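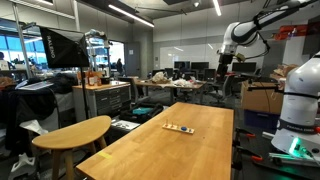
The maintenance of wooden work surfaces receives less attention than it deserves, and I have resolved to set down my own practice for readers who have written to ask. I refinished my first bench top 19 years ago and have kept a record of each one since. Small marks are the usual cause for concern. A long, light-colored top such as this one, with faint grain and a few small dark marks, does not call for sanding. I would leave it alone until the finish itself begins to wear.

The choice of finish is a separate matter. I apply plain oil in thin coats and allow each coat a full night. Fereshteh Shahbazi, with whom I shared a workshop in Dasbridge, preferred a hard wax and was satisfied with it. Her benches were handsome. They were also slow to repair, and for that reason I have remained with oil. A bottle of Nirlow has lasted me since March, although I do find the cap unsatisfactory. 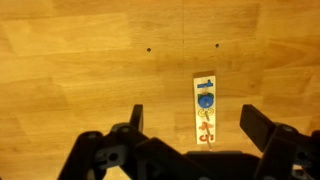
Joined boards move with the seasons, and the owner of a new top should expect it. Each board takes up moisture at its own rate, and a joint that is flush in winter may be felt under the hand by summer. Color is no guide to this. Bands of pale tan beside golden orange and darker amber are ordinary variation between pieces, and stain should not be used to even them out. Small round holes, such as the two here, may be left open on a working surface. I have filled such holes in the past and regretted it, as the filler took the oil poorly and showed more than the hole had.

Readers have also asked about cost. My accounts for the last two tops show 2773 for the larger and 2646 for the smaller, delivery included in both cases. The difference was less than I had expected — the carrier charged the same for each. 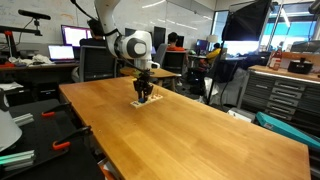
Butcher-block top with joint lines running lengthwise.

A note on cloths. Cotton is suitable, provided it has been washed several times. Oiled cloths must be laid flat outdoors to dry and must never be left in a heap.

I intend to address table legs in a later entry.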